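Home robots in simulation — general discussion
Thread: House rules for scripted vs. free runs, how strict is too strict?

mopbucket_7
Posted 2024-07-25

Hi all, long post incoming, get a coffee. I help look after the household task set over at Vevari, and we've reached the stage where the written practice notes can't live in three people's heads anymore (mine being the leakiest of the three). The task families are the usual ones: take out the trash, clear the counter, open and close things. Everything happens in simulated apartments before anybody lets it near hardware.

The rule I'm stuck on is what we've been calling the "look before you move" rule. Draft wording: before the first arm motion of any episode, the agent has to view every room surface it may touch, and an episode that skips this gets thrown out. I like it. Two of my colleagues think it's fussy and want it to be a recommendation. What do the rest of you do?

gravel_and_toast
Welcome to the club! We had the same fight at Daltar and landed on "required for counters, optional for floors." Floors are forgiving. Counters are where things get knocked over.

fennimore
I'd disagree with that pretty firmly, sorry gravel. A floor is forgiving until there's a bag on it that the planner has decided is part of the wall. We threw out 33 episodes in one go for that, and every last one was a floor episode. Make it one rule for everything and be done with it. People remember one rule. They don't remember one rule and its cousin.

gravel_and_toast
Fair, but you also run much longer episodes than we do. If mine last a minute and I spend a third of it gazing at baseboards, I've lost a lot of the day. I'm not against looking, I just want the rule to say how much.

latchkey_lou
Can I put in a word for the boring part, which is writing down what counts as "viewed"? Our old Tshabalala checklist said "object visible" and stopped there. Half the team read it as the whole object and the other half read it as any bit of it. Both halves were perfectly sensible people and their logs could not be compared. We changed it to three grades — whole, partial, not seen — and the arguing mostly went away.

mopbucket_7
Oh, I like the grades very much. Let me put up some views from one of our apartments, so we're at least all arguing over the same rooms. 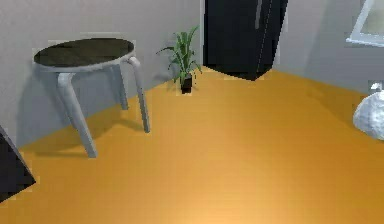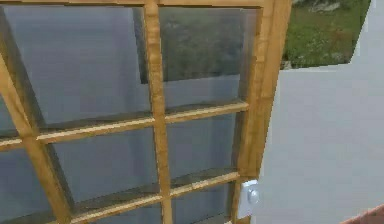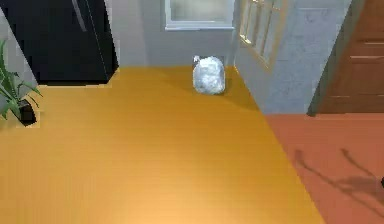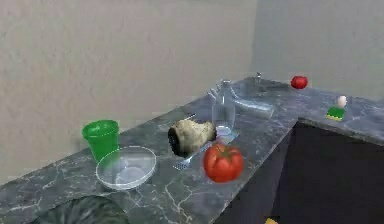

My worry with the grades is who gets to assign them. If the person who wrote the task also marks the views, they'll fill in what they already know is in the room, and I say this as someone who does it constantly. Take the white bag by the wall: the first view has only its left half, and the third has all of it with the glass-paneled door right beside it. Under Lou's scheme that's a "partial" and a "whole," easy. But I know the apartment, so I'd have been tempted to mark both as "whole" and go to lunch. I'm now leaning toward having a second person do the marking, someone who hasn't opened the task file.

fennimore
Yes to the second person. And please look at the counter one again, because it makes my case about clear glass better than I could. There's a tall bottle standing up and a cylinder on its side behind it, and the cylinder is mostly see-through. I'd want a line in the rules saying transparent things need two views from different angles before the arm goes anywhere near them. Same for the shallow dish by the green cup.

gravel_and_toast
Two views for glass, I'll sign that today. What I won't sign is two views for a tomato.

latchkey_lou
No quarrel there. I'd add stacked things, though. The egg is sitting on top of the sponge, and if the task is "move the sponge" the rule ought to make you deal with the egg first. Our notes say "clear from the top down" and it has held up well.

basico_nightshift
Longtime reader, first post. At Basico we also ask for a close view of any hardware the task uses, meaning the latch itself and not just the window. The second one would pass for us, you can see the white plate and the little knob fine. The third wouldn't, if the job was the brown door on the right, since you get the panels but I can't find a handle.

mopbucket_7
That's a good catch and I'm stealing it (with credit!). So my new draft is: one rule for all surfaces, Lou's three grades marked by a second person, two angles on anything transparent, top down for stacks, close view of hardware. Gravel, I still owe you a number for how long the looking may take. I'll time a batch over the rest of July and come back with it.

gravel_and_toast
I'll hold you to it. If it's under 7 seconds I'll drop my objection about the floors too.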